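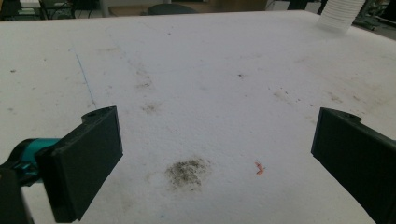
Workshop notebook, online store group
August, entry opened 9:15 a.m.
Present: F. Ansari, W. Mohmand, R. Du Plessis. T. Landry by phone.

Purpose of entry

To record the state of the checkout trial for the Bundalby store before the second round begins. The first round compared the existing four-page checkout with the single-page version prepared by Mr. Mohmand. Orders were placed by invited shoppers using test cards issued through Jondmont.

Results, first round

Shoppers invited: 200
Assigned to four-page checkout: 100
Orders completed, four-page: 51
Orders completed, single-page: 59

The difference is in the direction expected but is not large enough to act upon. Ms. Ansari noted that the single-page group received the reminder message a day earlier than the other group. The two figures should not be quoted outside this group until that has been corrected and the round repeated. 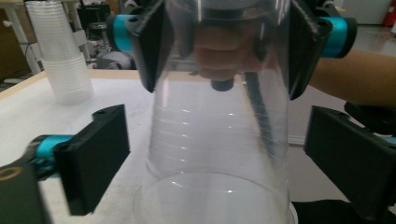 Most of the abandoned orders in both groups stopped at the delivery charge. The charge is shown only after the postal code has been entered, and several shoppers wrote in the comment box that they had expected free delivery on orders over $50. No such offer exists at present. The wording on the Tiêu product pages ("delivery included on selected items") is the likely source and is to be reviewed by Ms. Du Plessis.

Mr. Landry reported that the Driltero stock feed went down twice during the trial. Items showed as available when they were not. Affected orders are marked D in the shared sheet and have been left in the totals for now.

Actions before the second round

1. Send reminder messages to both groups at the same hour. (Ansari)
2. Show the delivery charge on the basket page. Both versions to be changed together. (Mohmand)
3. Obtain the feed log from Driltero and check the D orders against it. (Landry) 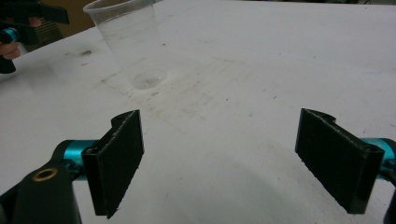 4. Replace the delivery wording on the Tiêu pages. Draft to Z. Warraich for approval. (Du Plessis)
5. Confirm with Jondmont that the test cards remain valid to the end of the month. (Ansari)

Added 4:40 p.m.: Mr. Warraich has approved the new wording, with "selected items" removed. Item 5 is still open.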